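Hivberg Two-Arm Folding Cell
Garment handling for returns desks, rental stock and small laundries

Overview

The Hivberg is a table-mounted folding cell for knitted tops and light woven garments. It picks up a garment from a flat work surface, folds it to a set rectangle and leaves it for stacking. The cell runs at a standard table and does not need a conveyor or a guarded enclosure at the default speed limit. It is meant to work next to a person who sorts, inspects and bags.

Configuration

The cell has 2 arms and needs one operator. Each arm ends in a two-finger gripper driven by a linkage. Finger opening and closing force are set per garment class in the Toditz job editor. Cotton jersey is the factory default. Knits with a loose gauge should be run at the lower force setting to avoid pull marks.

Cable slack at the wrist must be checked after any change of mounting position. Leave enough loop for full wrist rotation in both directions. 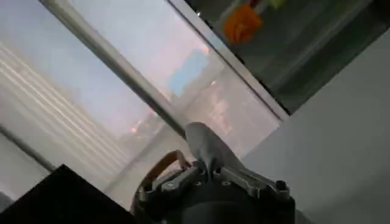 Fingers are a wear part. Inspect the tips at the start of each shift and replace them in pairs. Replacement takes one hex key and does not require recalibration if the same finger type is fitted. A change of finger type requires a new tool file and a test fold on scrap fabric.

Vision is by wrist camera and one overhead view. The system tolerates daylight from a side window, but direct sun on the work surface will raise the rate of failed picks. Fit blinds where needed.

What changes at the folding station

At most sites the folding job is done standing, by the same people who do receiving. With the cell installed, the repetitive part of the job moves to the arms. The operator lays out the garment, checks for stains and missing tags, and clears the finished fold. Reach is shorter and there is less wrist work. There is also more waiting, and supervisors should plan for that by giving the operator a second task within sight of the table.

Operators need 2 half-day sessions before working alone. The first covers stop, reset and safe approach. The second covers the job editor and garment classes. No programming background is assumed.
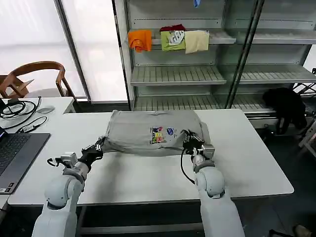 Gray T-shirt at the folding table, held by both grippers.

Darnell Ferreira, who ran the Ovatetti installation, reports that the receiving team kept its headcount and moved hand folding to knitwear with buttons, hoods and drawstrings. Those items remain outside the cell's rated range. The team also asked for the stop button to be moved to the operator's side of the table, and this is now the standard position.

Limits

Rated garment classes: 19
Not rated: hooded items, garments with drawstrings, wet textiles, anything with exposed pins
Work surface: flat, rigid, light colored, matte preferred
Power loss: grippers hold position; release by hand lever

Service and ordering

The base package includes both arms, grippers, controller, job editor license and 4 spare finger pairs. Tables and shelving are not included. The Zoëga mounting rail is sold separately and is required on tables without a steel frame. New orders placed after April ship with the revised cable clip, which can also be ordered as a retrofit part for earlier units.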